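Open Day at the Florkden Workshop: Photo Gallery
Posted 5 Jul 2025 by Karthik Weerasinghe

The Memavine group opened its workshop at Florkden to the public last weekend, and I went along for the afternoon session. The group works on teaching grippers to handle ordinary household things, and most of its day-to-day work is done with hand-held grippers. A person holds the tool, does a task with it, and a camera on the tool records what happens. The recordings are used later to train a robot arm to do the same task.

I had expected to see an arm moving on its own for most of the visit. There was one, in the next room, and it ran for a short time after lunch. The larger part of the open day was given over to the hand-held work, and visitors could stand close to the table and ask questions while it went on.

The task on the day was paper cups. The session lead explained that cups are a good test for a beginner and a hard one to do well. A paper cup weighs almost nothing, it tapers, and the wall gives when you squeeze it. Close the fingers too far and the cup folds. Close them too little and it slides down through the pads. A person adjusts for this without thinking, and the recordings are meant to catch that adjustment.
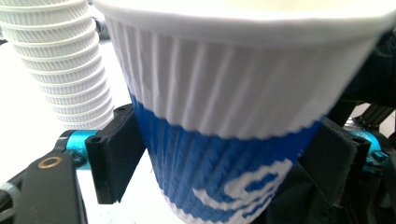 The group calls each attempt an episode. An episode starts with the gripper open and away from the table and ends when it is open again and clear of the cup. If the operator bumps something or stops halfway, the episode is marked and set aside. They keep the bad ones in a separate folder, and I was told these get looked at too, mainly when a new operator is being trained.

The target for the cup task is 2,000 episodes. On the morning of the open day they had 700 on file. The count goes up fastest early in a session and slows as the operator's hand gets tired, so people swap out often. The tool is not very heavy, but you hold it away from your body the whole time and your wrist does most of the work.

Visitors were allowed to try it. There was a line, and I waited for my turn behind a family with two teenagers. The grip is a simple squeeze. You look at the cup, bring the fingers down on either side of it, squeeze, lift, move it over, and set it down. My first cup tipped over as I let go because I opened the fingers while I was still moving. My second and third were fine. The operator said that most people rush the release and that slowing down at the end is the first thing they teach.

One visitor asked why they don't just program the arm with the size of the cup. The answer was that they could, and it would work until somebody bought a different cup. They want the arm to manage with whatever is on the table. Later in the year they plan to repeat the task with glasses and mugs, and then with cups that have something in them. Water comes last.

Another visitor asked about the pads. The fingers themselves are hard and flat, and what goes on the inner faces changes how much squeeze you need. The group has tried several coverings since April and has not settled on one. Softer ones hold a paper cup well but they wear, and a worn pad behaves differently from a new one. A note is made in the log whenever a pad is replaced.
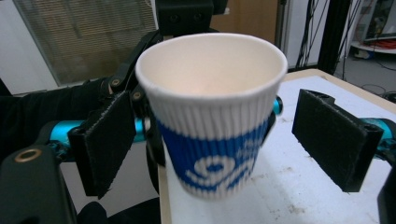 Gripper open, with the cup standing on the table between the felt pads.

After the table session we were taken through to the room with the computers. A recorded episode was played back on a large screen at normal speed and then slowly. Seeing it from the tool's point of view is a little odd at first. The fingers stay in the same part of the picture and the rest of the room swings around behind them. The software the group uses for sorting the recordings is called Nyamweya, and it was written in-house. It lets one person go through a day's episodes and trim the start and end of each. Training is handled on a separate machine, and the batch that was running during our visit was set to 1,024 steps between saves.

The arm demonstration came next. The arm is known as Sano. It had been trained on the earlier part of the cup recordings only, and we were told to expect mistakes. It made 13 attempts while our group was watching. Several were clean, a couple ended with the cup on its side, and on one the arm stopped above the table and had to be reset. I thought it was useful to see it this way. The staff did not skip over the failures, and after each one they said what they thought had gone wrong. Most of the trouble was in the last inch before the fingers closed.

There was time for questions at the end, with coffee. People mostly wanted to know about cost and about how soon something like this would be in a kitchen. The cost question got a fairly full answer, mostly about the price of the camera and the arm. The kitchen question got a shorter one. They said they are working on cups.

The workshop plans to hold another open day once the glass and mug recordings have started. Visits are free, but places are limited because of the size of the room, and you need to sign up ahead of time at the front desk. Closed shoes are required. Children are welcome with an adult and can try the gripper if they can hold it with one hand.

My thanks to the Memavine staff for their time, and to the operator who let me have a fourth try.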